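Small-Parts Trays and Desktop Teardowns – Frequently Asked Questions

Welcome! These are the questions we hear most from people who are starting to take desktop PCs apart and put them back together on a proper bench. We love this stuff, so some of the answers run long. If you only read one, make it the one on memory clips.

What does a bench setup look like?

An open desktop case on one side, a molded parts board on the other, and a slatted metal surface with them.
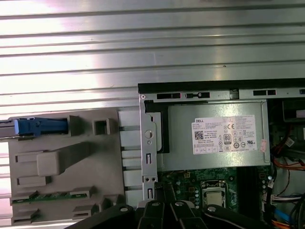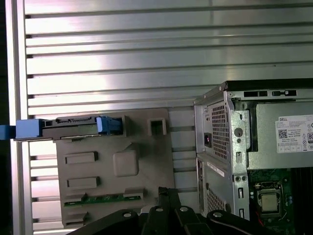 Do I need a special tray to get started?

No! A muffin tin and a strip of masking tape got plenty of us through our first year. But a molded board is such a pleasure to use. Every part has one spot, you can see at a glance what is still out, and small modules don't slide under the keyboard. Once you've worked with one for a weekend it's hard to go back.

Where do your boards come from?

We make them in the Hunwood workshop. The current layout is called the Bulen, and the older one, with shallower pockets, is the Cutel. We still get letters from Cutel owners, and yes, the memory clips from the Bulen will fit it if you re-drill the two front holes.

Why do memory modules stand on edge?

Because you can pick them up by the short ends without touching the contacts. Lay a module flat on a bench and sooner or later you'll be scraping at it with a fingernail. Standing in its clips, it practically hands itself to you. Push it straight down until both ends sit at the same height. If one end rides high, lift it out and try again – don't lean on it.

Which desktops are good to learn on?

Retired office desktops, every time. They're cheap, they were built to be serviced, and there is a lot of room to get your hands in. Look for one with a full-size drive carrier and a processor in a socket with a retention bracket, so you can practice on both. Very slim machines are fun later, but they're fiddly and you'll learn more swear words than skills.

What order should I take things out in?

Here's what we do:

Shut down, switch off, pull the power cord.
Hold the power button for a few seconds.
Take the cover off and photograph the cables.
Drive and carrier out first.
Then memory.
Processor last, and only if you have a reason.

Going back together, we run the list the other way. The photo of the cables will save you at least once, I promise.

Should I open the power supply?

Please don't. It can hold a charge after it's unplugged, and there is nothing inside it that you need for this hobby. If it's bad, swap the whole unit. Read the label on it first and write down the wattage and the connectors before you shop for a replacement.

How do I deal with those plastic drive carriers?

Gently, and with your thumbs. On most of them the colored parts are the ones you're meant to touch: latches, pull tabs, release clips. Squeeze or lift the colored piece and the carrier should move with very little effort. If it won't budge, look for a cable you forgot. Keep your spare carriers, too! They get harder to find as a model gets older, and a drive rattling around without one is a sad thing.

What screws go where?

Sort them as you go. Drive screws and case screws look alike until you force one into the wrong hole and strip it. We keep ours in the little Hsueh boxes, the ones with 14 compartments, and label the lids in pencil so they can be changed.

Is a slatted metal surface okay to work on?

We're big fans. Clamps and stops can go in the grooves if the profile suits them, and it wipes down in seconds. Two cautions: never power up a bare motherboard lying on metal, and put a mat down for anything with a finish you care about. Small screws love a groove, so keep a magnet on a stick handy (well away from any hard drives).

My lamp glares off the metal. Any fix?

Move the lamp lower and off to one side, or tape a sheet of baking parchment across the shade. Mine is clipped to a shelf at elbow height and I can finally read the small print on labels.

How many practice rounds until it feels easy?

It varies, but we log ours for fun. I wrote down 19 full memory-and-drive swaps before I stopped checking my notes. One of our regulars is up to 126 and still finds ways to make it smoother.

Can I order a single replacement clip?

Yes. Clips, posts and socket blocks are all sold one at a time. Tell us whether your board is a Bulen or a Cutel, and which corner the part came from. Orders go out in the morning, except in December, when the workshop is closed for the second half of the month.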